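Combat Sports News | Clubs & Events

Search this site
Enter keyword
Go

Wultdale to host its first open Muay Thai day, with 637 fighters already signed up

For release: 2nd August

Wultdale Muay Thai is delighted to announce its first open interclub day, which will bring juniors, adults and veterans together at the Clukance Leisure Hall for a full programme of bouts, pad work and free coaching. Entries opened in May and have gone far better than the club dared hope. So far 637 people have put their names down, from first-timers who have only ever hit a bag to seasoned amateurs who travel the country most weekends.

The hall seats 900 along the two long sides, and five rings will run at once from half past nine in the morning. Junior matches come first, so that younger fighters aren't left hanging about all day getting nervous (and hungry!). Adult novices follow before lunch, and the experienced classes take over the afternoon.

All bouts are interclub contests, which means no winners are announced and no decisions go on anyone's record. Shin guards, head guards, gum shields and 16oz gloves are compulsory for novices. Elbows are not allowed at any level, and knees to the head are out as well. Each ring will have its own referee and a medic at the corner, and any fighter who takes a heavy shot will be stood down for the rest of the day.

Head coach Siamak Zamani has wanted to put on a day like this ever since the club moved out of its old room above the tyre shop.

"I had my first interclub in a school gym with judo mats on the floor and a bell somebody had borrowed from a pub, and I loved every second of it," he said. "I was terrible – I threw the same kick over and over and forgot I had a left hand. But I came out of there knowing I'd do this for the rest of my life. I want our beginners to have that feeling, with a proper ring under them."

Matching is being done by weight, age and experience, and the club has asked every coach to be straight about how long their fighters have been training. Weigh-in is on the morning itself, in T-shirt and shorts, and there is to be no cutting weight. Anyone who turns up outside their class will be offered a new match where one can be found.

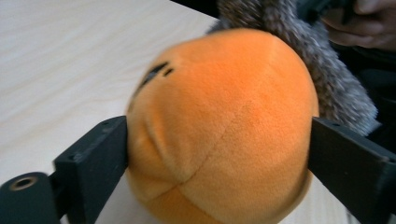
Do I need to belong to a club to take part?

Fighters must be entered by a coach who will be in their corner on the day, but the pad sessions and the clinch workshop are open to everybody, club member or not. Just bring shorts, a T-shirt and your own hand wraps.

The workshops are something the club is especially pleased with. There will be an hour of clinch work in the morning, a session on teeps and distance straight after lunch, and a late one on holding pads, a skill that gets far too little attention in most gyms. Good pad holders make good fighters, and bad ones make sore elbows. Zamani will take the pad-holding session himself and promises that everyone in it will have swapped partners several times by the end.

The ram muay, the dance fighters perform before a contest, will be part of the day too. Those who know theirs are warmly invited to perform it before their bout, and there will be a short class for those who don't. The club's juniors have been practising since the spring and a few of them are a joy to watch.

Two local firms are helping with the costs. Bunier, the sports flooring supplier, is lending the matting for the warm-up area, and the Thongdee restaurant will be running the food stall, with chicken and rice, noodle soup and plenty of fruit for anyone who has just made weight for the first time and feels entitled to a feast.

Money taken on the door will go towards the club's kit fund. The target is £2,000, enough to replace the old heavy bags and buy a set of smaller gloves and shin guards that juniors can borrow while they find out whether the sport is for them. Under-12s get in free, and fighters and their cornermen do not pay.

"Come and watch even if you've never seen a bout," Zamani added. "Sit near the novice ring. It's where you see people surprise themselves, and the noise when a first-timer lands a clean kick is fantastic."

Coaches who still wish to enter fighters should ask for a matching form at the Wultdale reception desk. Places in the lighter junior classes are nearly full, while there is still plenty of room for women over 60kg and for veterans of both sexes. Parking at the hall is free, and doors open at half past eight.

ENDS

Comments

padsandpies
Got two of mine in the novice class and they can't talk about anything else. Brilliant to see a clinch workshop on the list.

Marlow Road Gym
Are veterans over 35 or over 40? The form just says "veterans".

kneesup_jan
Our coach was told 35, but check when you hand the form in.

southpaw dad
Will the juniors get a proper warm-up space this time? Last event we went to (a different club) they were skipping in a corridor.

padsandpies
It says there's matting for a warm-up area, so fingers crossed. See you at the noodle stall!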